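Sevim Ağca habla de su librería de madera como otros hablan de un viaje. La encontró en enero por 30 euros, en un almacén de muebles usados, y todavía se entusiasma al recordarlo. "Me enamoré de la veta - ¡es que parece que se mueve!", dice, y pasa la mano por la tapa.
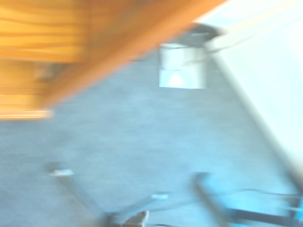 La moqueta gris ya estaba cuando llegó y pensó en quitarla. "Menos mal que esperé, porque con un suelo frío la madera se vuelve mucho más cálida. ¡Ahora no la cambio por nada!"

Lo que más le divierte es decidir qué va encima. El teléfono negro fue lo primero; luego llegaron el reloj blanco y la regadera verde, que se quedó allí por gusto. "Me encanta ese pico tan largo. Y siempre dejo un libro tumbado, el que estoy leyendo, para tenerlo a mano."

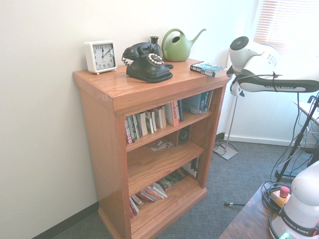
Texto: Maeve Tully

¿Piensa barnizarla de nuevo? "¡Ni hablar! La moldura tiene su desgaste en la esquina y a mí me parece preciosa así." Ahora busca una lámpara de pie para leer al lado, por las tardes, con los libros a un palmo.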